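Salamatu Onyeka

The drawer next to our stove has been called the charger drawer for as long as we've lived in Zodthorpe, and this is the February 2022 thread in which I finally deal with it. Get yourself a cup of tea, I tend to go on a bit!

It began with my phone at 3 percent and me pulling out one tangled cord after another, and my son Mohammed standing there saying "Mom, just buy a new one." I did not buy a new one. I tipped the whole drawer onto the counter instead.

Old batteries went in a bag for the drop-off place, and the mystery cords went in a shoebox with May written on the lid – if no one has asked for one by then, out they go. Then came the little plug cubes, and I'll admit I got very cheerful about those, because they match! 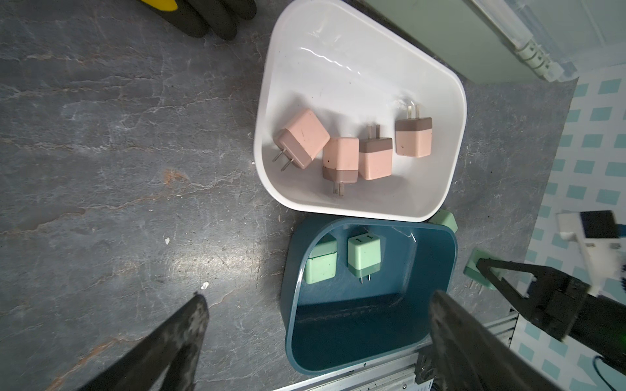 Pink and brown in the white tray, mint green for the teal one.

The trays used to hold soap and hair clips in the old bathroom, and I'm so glad I kept them. They wipe clean in a second and those rounded corners don't trap crumbs. Pink is for upstairs, mint is for the kitchen and the car, and I'm hoping that ends the nightly "who took mine" conversation.

Some of the cubes could still use a going-over with a dry cloth (unplugged, of course, please!). I like an old soft toothbrush for the edges.

Next up is the drawer itself, which needs a new liner. I have half a roll left from the pantry shelves – if you've lined a drawer that sticks at the back, tell me how you managed it, I'd love to hear.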